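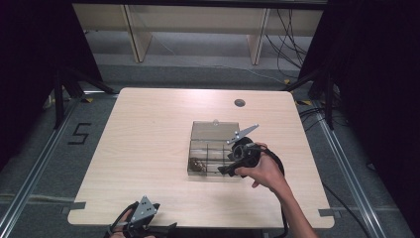 Can I use polyester resin over a cured epoxy repair?

It's a bad idea most of the time. Polyester doesn't bond well to cured epoxy, and some of the chemistry left on the epoxy surface can keep the polyester from curing where the two meet. Epoxy over cured polyester is fine if you sand it well first.

OK, so that's the part I already found by searching, and I'm pasting it up top so everyone doesn't tell me the same thing. My situation is a little messier. I have an old fiberglass kayak that my uncle patched near the stern with epoxy and glass cloth (he's sure it was epoxy, and the tin in his garage says so too). The patch is solid but ugly. I wanted to put gelcoat over it to match the rest of the hull, and gelcoat is polyester, so now I'm stuck. The rest of the boat has the usual spider cracks and I was going to do those with the same gelcoat in one go. Do I grind the whole patch out and start over? Paint it? I've got a sander, a respirator and most of January.

Rahel Plattner

Marama Donnelly

Don't grind it out! If the patch is solid, leave it alone. You'd be taking away good laminate just to make the color match, and you'll end up with a bigger hole than your uncle had.

I had this same thing on a canoe and went with paint. Wash the patch with plain water and a scrubby pad before you touch it with sandpaper - epoxy can leave a waxy film called blush, and if you sand first you just push it down into the scratches. Then sand it dull all over, wipe it, fill the low spots with thickened epoxy, sand again, and prime with an epoxy primer. After that a two-part polyurethane topcoat. Mine has been dragged over gravel for five summers and it's scratched, sure, but it hasn't peeled.

People do get gelcoat to stick to epoxy. You'll find plenty of them swearing by it, and I believe them, but they were careful about mixing the epoxy exactly right and letting it cure all the way before they went over it. You didn't mix that patch, so you don't know. If you want to try, do a test spot the size of a coin and leave it a couple of days. If it's still gummy down at the bottom, there's your answer and you've only wasted a spoonful.

The spider cracks are a separate job. Those are in the original gelcoat, so open them up a bit with a scraper and fill them with gelcoat like you planned. Tape off the patch. And add wax to the last coat or cover it with film, or it'll stay tacky on top.

Ziółkowski

paint the whole hull and be done with it. matching old white gelcoat is a nightmare, it yellows. I tried 2 different tints on mine and both looked like a band aid

Rahel Plattner

Thanks both. I never knew about washing before sanding, and I had already sanded one corner of it, so I guess I'll wash that and go over it again. Going to try the test spot this weekend and paint if it stays sticky. Is regular wax paper OK for the film or does it have to be the plastic kind?

Marama Donnelly

Plastic kind. Wax paper wrinkles and you'll be sanding the wrinkles out.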